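Minutes of the Meeting of the Supplies and Workroom Group

Date: 24 Jun 2022
Place: Workroom, ground floor, Nillano building
Present: Huguette Gaillard (chair), Colette Coste, Marleny Apaza, Sylvain Poulain
Excused: Timothée Barbier
Minutes written by: Sylvain Poulain

The meeting started at 9:40, ten minutes later than planned, as the key of the workroom was at the reception.

1. Minutes of the last meeting

The minutes were accepted with one correction. In point 3 it was written that Colette would order the labels from Broretti. It was Marleny who offered to do this, and she has done it. The labels arrived last week.

2. The large cabinet

Huguette reminded the group that the large cabinet must be emptied before the painters come. The upper shelves are already empty. The lower shelves still hold paper, old catalogs from Collet and several boxes which have no name on them.

Marleny asked if we can throw the catalogs away. Colette would like to keep the newest one, because the prices for the refill blades are only in that one and the website of the company does not show them. It was agreed to keep the newest catalog and to recycle the others.

About the boxes with no name, there was a longer discussion. Colette thinks that two of them belong to the evening class. Marleny does not agree, she believes that they have been there since before the evening class began. Sylvain will put a note on the door and ask the owners to come. What has not been claimed by the next meeting will be opened by two members of the group together.

3. Small items and the drawer organizers

This was the main point of the meeting.

At this moment the small items (rubber bands, clips, pins, buttons, thread ends, spare screws) are kept in glass jars and in the wide drawer under the window. Everybody agreed that this is not practical. People turn the whole drawer over to find one clip, and then they do not put the things back.

Colette proposed to use small clear drawer organizers on the white table, one for each working place. She had compared two offers:

Bomia: 118 euros for the set, delivery included
Broretti: 120 euros for the set, delivery not included

The quality seems to be similar. Marleny noted that we already have one smoky-colored organizer with three levels of drawers, and that it would look better if the new ones had the same color. Bomia has this color in stock and Broretti must order it.

Huguette asked if a darker plastic is not a disadvantage, because one sees less well what is inside. Colette answered that the tint is light enough for most things, but for dark items it is true that you must look twice. She suggested to put the light and the colored things in the lower drawers and to glue a label on the front of each one. Marleny would do it the other way, with the items that we use the most on the top, whatever their color is.
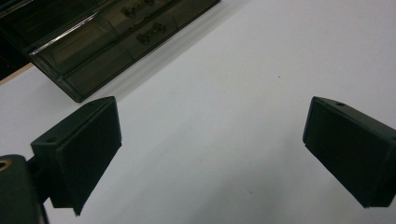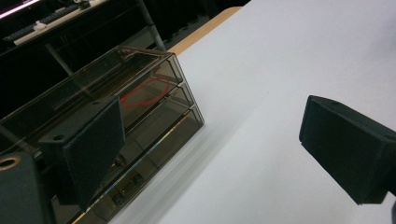
After some exchange the group decided the following:

The set from Bomia will be ordered in the smoky color. Colette will place the order.
Top drawer: rubber bands and clips.
Middle drawer: pins and needles, always in their closed box.
Bottom drawer: buttons and other small round pieces.
Labels on the front of every drawer, written by hand in capital letters. Marleny will write them.

Marleny asked that the organizers should stand at the left side of each place, so that the rest of the table stays free for cutting. Huguette is left-handed and would prefer to have hers on the right. It was agreed that each person may choose for his or her own place, but in the evening the organizers go back to the left side.

The glass jars will not be thrown away. Sylvain would like to have four of them for the brushes. The others can go to the kitchen if the kitchen wants them.

4. The white table

Colette reported that the white table must be cleaned with a soft cloth and water only. Last month somebody used the strong cleaner from the kitchen and it left a dull place near the corner. A card with the cleaning instructions will be fixed on the wall beside the sink.

Huguette asked if we need a cover for the table during the painting. Yes, two old sheets will be enough. Marleny will bring them from home and would like to have them back afterward.

5. Budget

The remaining budget for small equipment was 198 euros before the meeting. After the order from Bomia there will be 80 euros left. Out of this, Sylvain asked for 61 euros for a second desk lamp, as the place by the door is too dark in the afternoon. Huguette has nothing against it, but she would like to wait until the walls are painted, because the room may be brighter then. The decision was moved to the next meeting.

Colette mentioned that nothing should be ordered in December, when the accounts are being closed. Last year one invoice came too late and it made a lot of work for Timothée.

6. Other matters

The scissors with the green handles are missing again. If you have borrowed them, please return them to the hook.

Timothée had sent a message before the meeting. He asks if the wide drawer under the window could be used for the rolls of tape when it becomes empty. The group has no objection. He should first measure if the large rolls go in, as the drawer is not very deep.

Marleny will be away for two weeks. Colette will receive the deliveries during this time.

7. Next meeting

The date will be fixed by e-mail after the painters have confirmed their days. Huguette will write to them on Monday.

The meeting was closed at 10:55.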